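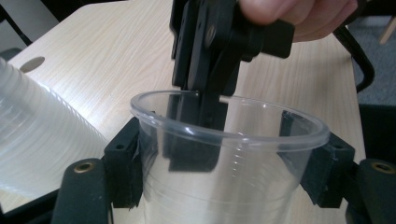

Attachment 1: cup held by one gripper, second gripper reaching in past the rim. Nested cups at left.

Ticket: Cup separation policy, poor grasp rate on clear plastic
Project: Kostiuk
Opened by: Oksana Melnychuk
Assigned to: Vasylyna Mykhailiuk
Status: Open

Oksana Melnychuk
The policy trained on the August demos gets 12 successes in 30 trials. With opaque cups from the Nondora set the same weights behave beautifully, so I'd like to rule out my own code before someone else does it for me. Failures are nearly all at the rim. It closes on air a little to one side, then lifts the air with great confidence.

Vasylyna Mykhailiuk
Which side? And were the trials run on the same table as the demos?

Oksana Melnychuk
Left, toward the stack. Same table. See the attachment: you can see the wood grain straight through the cup wall, and the stack glows milky white where the light comes through. If I were a neural network I'd go for the stack too.

Vasylyna Mykhailiuk
Tried masking the stack at inference. The sideways misses mostly went away and it started missing forward instead, a different flavour of the same problem. Next I checked the timestamps on both grippers. The second one lags by 3 frames in every Plarnelbridge recording — nothing to do with plastic.

Oksana Melnychuk
So the colour of the cup is innocent?

Vasylyna Mykhailiuk
Not fully. Opaque cups seem to forgive the lag and clear ones don't. I've realigned the demos and started retraining with 2 seeds. Please leave the Sedis node alone until it finishes, however idle it looks.

Oksana Melnychuk
Hands off. I'll rerun the full set of trials on the realigned weights and post the number here, flattering or otherwise.

4 comments hidden
2 watching

Related tickets
Gripper clock offset after restart
Nondora cups: labels missing from metadata
Sedis node reports idle while training
Rim detection on reflective surfaces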